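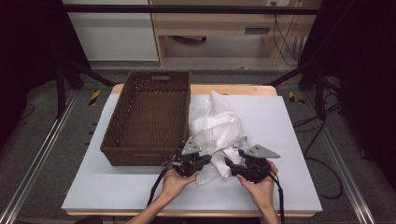

Attachment 1: basket and white cloth, grey board

Ticket 2144
Product: Trilow web viewer
Tour: Bremia Gardens, Clutton
Summary: Visitors entering the Mühlbauer glasshouse arrive in the car park
Priority: Normal (raised from Low, see below)
Status: Closed

Reporter, 8:52 am
The walk-through of the gardens has been live since March and behaved itself until yesterday. Now if you click the doorway marker on the Mühlbauer glasshouse you get a short fade, the sound of dripping ferns, and a full panorama of the overflow car park. The fern audio keeps playing over the bins. Going back out through the marker puts you in the glasshouse, facing a wall.

Happens in two browsers on my desktop and on my phone. I've cleared the cache, because I know that'll be the first question.

Support, 9:30 am
Thanks for the report. Have you cleared your cache?

Reporter, 9:34 am
I have cleared it again, in the spirit of cooperation. Still the car park.

Support, 10:15 am
Reproduced at our end. Could you tell us what was last changed in the tour editor? The log shows a publish yesterday at 4:40 pm but doesn't say what was in it. We know. There's a ticket for that as well.

Reporter, 10:41 am
We replaced one panorama, the orchid bench, with a brighter one. Same name, same position on the map. Didn't touch the glasshouse door, didn't touch the car park. I'd have taken the car park out altogether if the accessibility page didn't link to it.

Also raising the priority. The Clutton visitor centre has the tour running on the touchscreen in the foyer and they've rung to ask whether the glasshouse has been demolished.

Support, 11:50 am
Found part of it. When a panorama is replaced under the same name, the editor deletes the old scene and makes a new one, then renumbers everything after it. Door markers are meant to follow their scene. Yours are pointing at the number instead, so each one past the orchid bench now opens onto its neighbour. Your tour has 25 scenes and the car park happened to be next in line.

The audio is attached by name, so it stayed where it was. In its own way the audio is the only bit working properly.

Please try the following:
1. Open the tour in the editor and choose Tools, then Relink Markers.
2. Tick "Match by scene name".
3. Save, then publish.

Reporter, 12:22 pm
Step 1 fine. Step 2, the box is greyed out. Hovering over it says "Unavailable in this context". I'm not sure which context it was hoping for.

Support, 1:05 pm
Apologies. It stays grey if any two scenes share a name. Do you have duplicates?

Reporter, 1:31 pm
We've got 3 scenes called "Path". In our defence they are all of a path.

Support, 1:38 pm
Rename those and the box should come good.

Reporter, 2:10 pm
Now Path North, Path Pond and Path Other. Box ticked, relinked, published. The glasshouse door opens onto the glasshouse. The exit puts you outside, facing out. Checked the fernery and the rose walk, both right.

Two leftovers:
- The little planet view of the rose walk is rotated so the gate is underneath. It may always have been like that.
- Publishing stopped at 99 per cent for 300 seconds before finishing. I timed it, having little else on.

Support, 3:25 pm
The planet view takes its heading from the start view of the scene. Open the rose walk, turn to where you want the top to be, and press Set Start View.

The wait at 99 per cent is a timeout. The publisher waits for a thumbnail from the deleted scene, gives up, and carries on. It's harmless and will go away next time you publish. The renumbering fault has gone to the developers. Until there's a fix, add a replacement panorama under a new name and delete the old one afterwards.

Reporter, 3:48 pm
Gate's back on top. Foyer screen reloaded and the visitor centre is satisfied that we still have a glasshouse. Fine to close.

Could I also put in a request for the tooltip to mention duplicate names?

Support, 4:02 pm
Logged as a feature request and linked to this ticket. Closing.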